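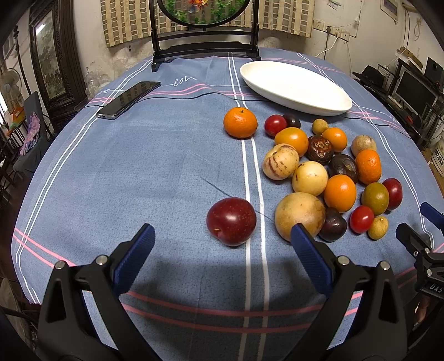 Ward Van den Broek wrote in reply to the previous entry that a negative result from a gene panel is too often handed to families as if it closed the matter, and that the laboratory report should carry the burden of saying otherwise. He asked whether our own reports state, in plain terms, which parts of a gene were read poorly or were left unread.

The question is a fair one and deserves a full answer. Our reports do contain this information. Until November it was placed in an annex, under a heading that few readers outside a laboratory would recognise. The annex listed the target regions in which the depth of reading fell below the accepted threshold, by coordinate and exon number. A clinical geneticist could interpret the list. A general practitioner could not reasonably be expected to do so, and a parent still less.

The panel in current use, which we call Muveck, covers 300 genes associated with inherited disorders of the heart muscle, the kidney and the inner ear. The regions of interest are captured from the patient's DNA and sequenced together. For most of these genes the coverage is even and the reading may be relied upon. For a small group it is not. Some exons are rich in the bases G and C and are captured weakly. Others have a close copy elsewhere in the genome, so that a short fragment cannot be assigned to one place with confidence. Both problems are well known and neither is peculiar to our laboratory.

A further limitation concerns the type of change that is sought. The method performs well for single-letter substitutions and for short insertions and deletions. It is less dependable where a whole exon has been lost or duplicated, and it will not ordinarily detect a change deep within an intron. Where the clinical suspicion is strong, a second technique should be requested. The wording of our former report left this to the initiative of the referring doctor.

In preparing the revision we re-examined the archive of panel reports, which at that time stood at 3263. The purpose was limited: to establish in how many files the annex had been mentioned in the covering letter. The archive does not record this consistently, and I do not propose to publish a figure drawn from incomplete material. It was nevertheless clear from the reading that the practice varied with the signatory. My own letters were no better than the average in this respect.

The revised report has been in use since the end of November. The principal changes are as follows.

The result and its limits now appear on the same page. Any gene named in the referral that was not fully read is listed by its ordinary name directly under the conclusion.

The phrase "no mutation found" has been withdrawn. It is replaced by "no disease-causing variant was detected in the regions examined".

Variants of uncertain significance are reported only where the gene corresponds to the clinical question. They are accompanied by a statement that they should not be used for predictive testing in relatives.

The date of the classification is printed beside each variant. Classifications change as evidence accumulates, and a report consulted years later should show its age.

Two matters remain open. The first is re-analysis. The Ikberg software retains the raw data, and it is technically possible to repeat the interpretation when new evidence appears. Whether a laboratory has a duty to do so unprompted, or only upon request, is not settled here. De Smet has argued for a fixed interval. My own preference is for re-analysis on request, with the possibility stated clearly in the report.

The second is the letter for patients. Eline has prepared a draft of one page, without abbreviations, to be sent through the referring doctor. It explains what was tested, what was found and what the test cannot exclude. The present version is still too long in its second paragraph and does not yet deal properly with children's results.

Correspondence on either point is welcome, particularly from colleagues who receive our reports and have found them unclear. Comments received under this entry will be read before the draft letter is next amended.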